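Jarrah Baxter has a cold pie in one hand and a foot pedal under the other foot when I turn up at the Boltix workshop in Uvthorpe, and he waves me in with the pie. He's been at it since breakfast, teaching an arm to tidy a table, and he wants to hit 200 good runs before he goes home.

"It's boring until it isn't," he says. "You do the same pick over and over, then you realise you've been doing it the same way every time and the thing's learned your bad habits."

So he mixes it up. Different starting spots, different speeds, the cloth scrunched one way and then another. I had a go myself and it's harder than it looks! My first 3 tries were binned – I kept stopping halfway to think, and Jarrah says the model picks up the dithering along with everything else.

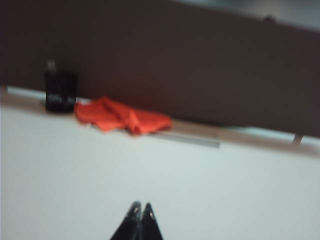 The wrist camera's view, fingers nearly together, with the black cup and orange cloth at the back of the table.

I asked him about the blur, which I'd have thought was a problem. He shrugged. "It's going to see blur when it's working. Why would I only show it the sharp bits?"

The project is called Skeltier, and it has 420 runs saved so far, with Jarrah doing most of the driving. The sorting is done in Shehu, their in-house labelling tool, and he's less cheerful about that part. "Driving's fun. Then you sit there with a cuppa and decide what counts as a good grab."

Does he keep the misses? Some of them, yeah, if he recovers well. He likes a run where the fingers come in wrong, back off and have another crack. Then he wiped his hands, put his foot back on the pedal and asked if I wanted another turn.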